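Notes on the Close of the Brekik Campaign and the Start of the Next

29 August 2021

The long-running tabletop campaign set in the province of Brekik reached its final session this month. Readers of this blog have followed it through 16 chapters of play reports, and a number of them have written to ask what will replace it. The purpose of this entry is to record how the campaign ended, to set out the arrangements for its successor, and to introduce the characters as they stand today.

The final session

The party entered the lower archive with two objectives: to recover the river charter and to bring the Margrave before the assembly alive. The first was achieved. The second was not, and the responsibility for that outcome rests with the dice as much as with the players. Radomir Vlachou, whose paladin had carried the charter case since June, elected to hold the stair alone while the others withdrew. The rules as written allowed him one further action after the collapse, and he used it to throw the case across the gap. It was a fitting end to the character, and the table was quiet for some time afterward.

Some threads remain open. The identity of the second ferryman was never established. The debt to the salt merchants, which stood at 822 crowns at the last accounting, is formally still owed, and may be called in by their heirs should we ever return to that part of the map. I have kept all the relevant papers.

The new setting

The next campaign takes place in Wanimeo, an archipelago lying well to the south of Brekik and 578 years earlier in its calendar. The choice of an earlier period was deliberate. It permits familiar names to appear in unfamiliar positions, and it relieves new players of the need to study the old play reports before they sit down. Those who have read them will notice certain things sooner than others - this is considered acceptable.

Magic in Wanimeo is licensed by the harbor courts. A character who casts a spell in public without a license commits an offense, and the penalties increase with each port in which the offense is recorded. Clerics are exempt during daylight. Druids are not exempt at any time, a provision that has already led to one lengthy discussion.

The opening sessions will be set in and near Amville, a walled port on the largest island. A map of the town has been drawn and will be posted when the street names are settled. The northern quarter is still blank and will remain so until the party goes there.

Costume and table dress

Several players have asked whether costume is expected. It is not required, and no advantage in play will be given for it. Plain dark cloth is suitable for nearly every profession in the setting, and a simple cloak or hood may be worn by anyone who wishes. Players are asked to keep sleeves clear of the map, as miniatures were knocked over on more than one occasion during the last campaign.

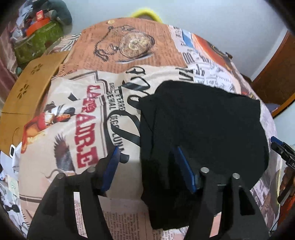

The characters so far

Emil Schwaiger will play Bühler, a court clerk who has resigned his post and taken his seal with him. He is a rogue by class, although his skills run more to forgery than to locks. The surname is borrowed from a minor figure in the Brekik campaign, and whether the two are related is a matter for Emil to decide in play.

Radomir Vlachou has chosen a druid, in full knowledge of the licensing rules. The character has no name at present. He is wanted in 2 ports and has declined to say which.

The remaining places at the table have been filled, but those players have asked for more time before their characters are made public. Their summaries will be added in a later entry.

House rules

The rules on exhaustion and on travel by water have been revised. Death saves will now be rolled openly. The critical hit table used in Brekik is withdrawn, with the exception of the entry concerning hats, which was retained by a vote of the players. Questions on any of these points may be left in the comments and will be answered before the first session.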